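Wrist camera on home-built arm gives me mush, autofocus or fixed?
Forum > Arms and Grippers > Vision

Štěpánka Hudec
Posted 5 Jan 2018

Hi all, long-time reader, and this is my first real post, so be kind! I've been building a small desktop arm in the shared workshop I belong to, and the mechanical side is finally behaving. It's a six-joint thing with printed links, hobby servos for the wrist, and steppers with belts lower down. The gripper is two fingers on a little rack and pinion, nothing fancy. I call the whole project Hirnness and I'm not going to explain the name.

What I want it to do is sort small hardware out of a tray. Bolts in one cup, standoffs in another, that sort of thing. I've had it doing blind pick and place for a while (same spot every time) and it's great fun to watch, but now I want it to look before it grabs. So I put a small USB camera on the wrist, tucked in beside the gripper motor and looking out past the fingers. It's an Akix board camera that was in the parts drawer, no idea which lens is on it. The sheet that came in the bag is one paragraph long and mostly tells you not to lick it.

Software is a Python script on an old laptop. It grabs a picture, looks for outlines, picks the biggest one and sends the arm over. On my desk at home, with the camera clamped to a lamp and a tray of bolts a good way off, it worked so well I did a little dance. Then I bolted it to the wrist and it finds nothing at all, or it finds one enormous "bolt" the size of the entire tray.

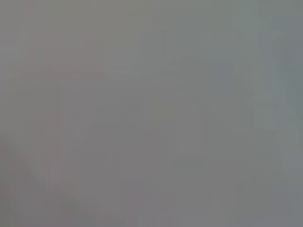
My outline finder needs an edge to hold on to, and I've been fighting it for two evenings now. I tried dropping the threshold until it would accept practically anything, and then it just traced noise. I tried boosting the contrast first and that gave me big blotches, which I suppose is fair when all it has to work with is pinkish gray on the left, bluish gray on the right and a slightly lighter patch in the middle that doesn't really have borders. There's a darker curved shape in the lower left corner too, and I think it might be one of my own gripper fingers, but it's so soft I can't swear to it. I cleaned the lens with a proper cloth. I swapped the USB cable, and I tried another port on the laptop. I also turned the resolution down because somebody in the workshop told me it would help, and it did not help.

So what do I do? Is this focus, or exposure, or did I kill the camera when I tightened the bracket? There's a thin ring around the lens with a blob of something on it. And should I be buying one with autofocus? I've seen a few and they aren't expensive, but I'd rather not redo the bracket, it took me four tries to get the cable to clear the wrist joint.

Thanks in advance! Sorry it's long.

beltdrive_benny

Get autofocus. Fixed focus cameras are junk for this. I have one on my CNC and it's fine.

Flamgate

Welcome, and nice project! I'd hold off on buying anything.

I'm nearly sure it's focus. You said it was happy on the lamp with the tray a good way off, and now it's up close on the wrist. Most of those little board cameras leave the factory set for somebody sitting at a desk or for a room, and anything near the lens goes to fog. The ring with the blob is your lens barrel, and the blob is thread glue. You can break it loose! Go gently, warm it with a hair dryer first if it's stubborn, and hold the square base of the lens mount while you turn so you don't twist the mount off the board (ask me how I know). Counterclockwise brings the lens out and moves the focus closer. It takes less than you'd think, on mine it was under half a turn.

Do it with the camera on the arm. Park the arm at the height where you want it to take its look, put a page of printed text in the tray, bring the live view up on the laptop and turn until you can read the letters. Then a tiny dab of nail polish on the threads so it stays put. Servo buzz will walk a loose lens right out of focus over an afternoon.

About the finger, I wouldn't try to get it sharp. With a lens like that you're picking one distance, so pick the tray. If that corner does turn out to be finger, mask it out in your script (paint it black before the outline step) so the script never thinks it's a bolt.

I disagree with Benny on autofocus for this job, by the way. Mine used to hunt every time the gripper moved, and I'd get one good picture and then three bad ones. If you do end up with one, look for a setting to lock it.

Also, the contrast boost can't bring back edges that were never there, so take it out again while you're testing. You'll only confuse yourself.

Jelínek

Agree with Flamgate on the lens. A couple of things to add from my own arm, which is uglier than yours I'm sure.

Check that you're grabbing the picture after the arm has stopped. I had soft pictures for weeks and half of it was the wrist still wobbling when the script fired. I put in a short sleep after each move and throw away the first few pictures, because my camera hands over old ones from its buffer. Easy test for you: leave the arm parked with the motors holding, wait a bit, and grab one. If it's just as soft, then it's the lens and you can forget about wobble.

Second thing is light. Once it's in focus you'll find the gripper throws a shadow over whatever you're trying to pick up. I stuck a short piece of LED strip on each side of the wrist with some baking paper over it, and it made more difference than any of the code I wrote.

And don't tighten the bracket across the board itself. Use the corner holes with nylon washers. I don't think you killed it, a dead one usually gives you green or nothing.

Post a picture of the page of text when you get it sharp, I'd like to know how close you can get with that lens.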